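Unit 5: Writing Course Descriptions for a Home Transcript

Welcome back! Last time we got as far as the transcript itself, the one-page list of classes and grades. Today I want to talk about the thing that goes behind it, the course descriptions, because I get more panicky emails on this than on everything else in the Skerwood workshop put together.

A course description is a short paragraph on what your teenager studied, what they used, and how you graded it. Some colleges ask for one, plenty don't, so check before you give up a whole weekend to it. I keep mine to five sentences (I used to write a full page for each class, and I'm pretty sure they went unread).

What goes in

Start with the title and the credit. Then the topics, in the order you covered them, then the main book or program, then the grading. For a lab science, say how the lab work was done and where the write-ups are kept. If your kid took chemistry at a co-op, put the co-op's name on it and don't dress it up as your own class.

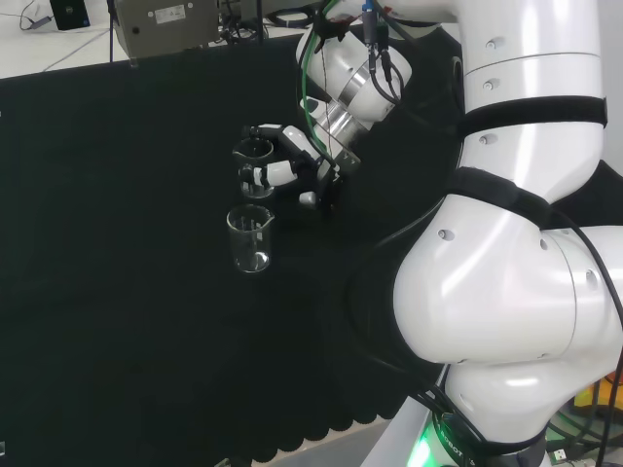
Grading, and how to say it

Pick your weights early and write them down. I forgot to do this in ninth grade with my oldest and spent most of June digging through a box of quizzes, which I do not recommend! Tests, written work and projects are enough categories for nearly any class. If you graded on mastery, say so plainly: "Work was repeated until it met the standard." You don't need to apologize for it.

Please don't write "excellent student" or "worked very hard" in here. That belongs in the counselor letter, and we'll get to it in Unit 9.

For practice, take two classes from your own list, one easy and one that makes you squirm, and draft both. Bring up to 5 questions with you. The Aoki worksheet has blanks for each part if you freeze up looking at an empty page (I do, every time).

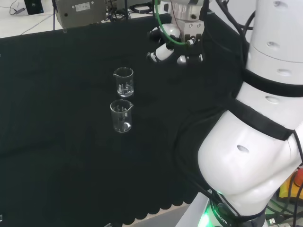

Toon Prins wrote back after the last round to say that he drafts each description in the fall, before the class starts, and then fixes it in spring once he knows which chapters got skipped. I've started doing the same, and it takes me maybe half the time it used to. Keep both drafts in the same folder as the reading list.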